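Ticket 2000 — Stock sync from Majimbun drops rows during the overnight import
Product: Flusix import service
Site: Prunodham warehouse
Opened by: Anisa Wijaya
Assigned to: Khairul Chong
Priority: normal
Status: closed

Summary
The overnight stock file from Majimbun arrives complete, but the import stops early. The stock screen in the morning shows old quantities for anything near the end of the file. No error is shown to the user. The job is marked as finished.

Attachments (3) 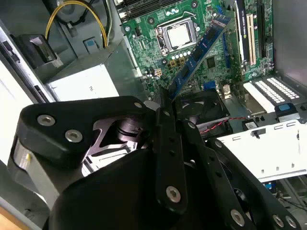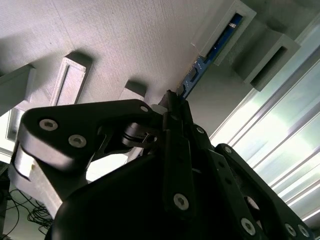
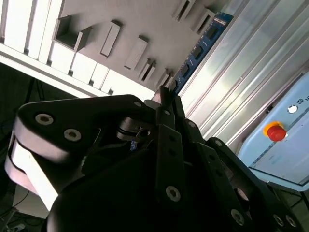 Steps to reproduce
1. Place the overnight file in the incoming folder.
2. Start the import by hand from the jobs page, or wait for the timed run at 02:15.
3. Open the stock screen and sort by last updated.
4. Compare the last updated row with the last row in the file.

Expected: every row in the file is read.
Actual: rows after a certain point keep the previous day's date.

Log

Anisa Wijaya, 08:40
Same result two nights running. I have checked the file size on the Majimbun side and on ours and they match, so I don't think the transfer is at fault. The picking team are working from a printed list until this is fixed. Please don't rerun the import during the day without telling me, as it locks the stock screen.

Khairul Chong, 09:25
File received. Opened in a plain text editor. Last row is present and ends correctly. Can you send the job output as well? It is under Jobs, History, Full output. The short version leaves out the reader messages.

Anisa Wijaya, 09:50
Full output added to the shared folder.

Khairul Chong, 10:35
Relevant part:

reader: batch size 200
reader: batch 1 ok
reader: batch 2 short, 104 rows
reader: end of input
job: finished, status 0

The reader treats a short batch as the end of the file. That is by design, as the last batch is nearly always short. Here the second batch is short although more rows follow. Something at that point in the file is being taken as an end marker.

Khairul Chong, 11:10
Found it. The description field of the next row contains a control character (hex 1A). Older text tools used it to mark the end of a file and our reader still honours it. It doesn't show in most editors. The item was added by Malena, the supplier, and the description looks pasted from another program.

Anisa Wijaya, 11:30
That item was new this week, which fits. I can correct the description in Majimbun, but suppliers add their own items and I can't check each one by hand. Can the import ignore the character?

Khairul Chong, 11:45
Yes. There is a setting, reader.legacy_eof, which is on by default. I would like to try it on the test copy first. Leave the description as it is for now so that I have a bad row to test with.

Khairul Chong, 14:20
Tested with legacy_eof off. The reader goes past the character and reads to the end of the file. The character is then stored in the description, and the label template prints a small box in its place. I have added a clean-up rule to the field mapping which strips control characters before the row is saved. Tab is kept — the notes field uses it.

Second run on the test copy: all batches read, last row updated, label prints normally.

Anisa Wijaya, 14:35
Fine to apply it to live after 18:00. The last van is booked out by then.

Khairul Chong, 18:20
Applied to live. Import rerun by hand with the same file. Stock screen shows today's date on the last row. Old settings saved as a copy next to the new ones.

Anisa Wijaya, 07:55
Overnight run finished and the bottom of the list is up to date. Printed list withdrawn. Description corrected in Majimbun as well.

Khairul Chong, 09:05
Separate ticket raised for the status code. A short batch with unread data behind it should give a warning, and at present the job reports 0 either way. Closing this one.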